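How to plan a rail trip with lots of short stops

I love a train holiday, and I love one with plenty of little stops even more! You see the towns the fast services fly through, you eat better, and you never have to queue for a security scanner. It does take a bit of planning, so let me walk you through the way I do it.

Start with the two ends. Pick where you'll arrive and where you'll leave from, and book those tickets first. Last April mine were Flumley and Gredo, 500 miles apart by the slow line, and everything in between was wonderfully up for grabs.

Next, get the timetable for the whole line and mark every station with at least four trains a day. Those are your possible stops. Anywhere with fewer can be gorgeous, but if you miss the one good connection you've lost an afternoon.

Now choose your nights. I like two nights in each place, with no leg longer than 80 minutes (short enough that you can set off after breakfast and still be early for lunch). Write each leg on its own line: departure, change, arrival, and the train after that in case things go wrong. 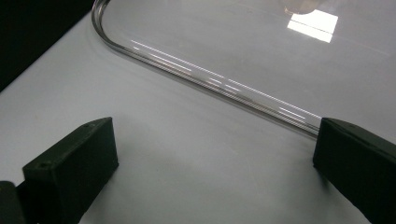

Two nights is too few for Isabelle Hiebert, who wrote to me after my last rail post. She'd take three every time, she said, as the first evening goes on finding the hotel and the last morning goes on packing. Fair point, and if you have the time, do try it her way – you'll just have fewer stops to fit in.

Then look at passes. Add up the single fares before you buy one, as a pass can easily cost more when your legs are short. My singles came out 20 euros cheaper, and that paid for a very good fish supper in Gredo!

Book beds last, within walking distance of the station if you can. Check how late reception stays open, and ask whether you can leave your bags on the day you go. Small places nearly always say yes.

Pack one bag you can lift up steep carriage steps by yourself. Put a jumper, water and your tickets at the top, and sit on the left going south from Flumley for the sea views.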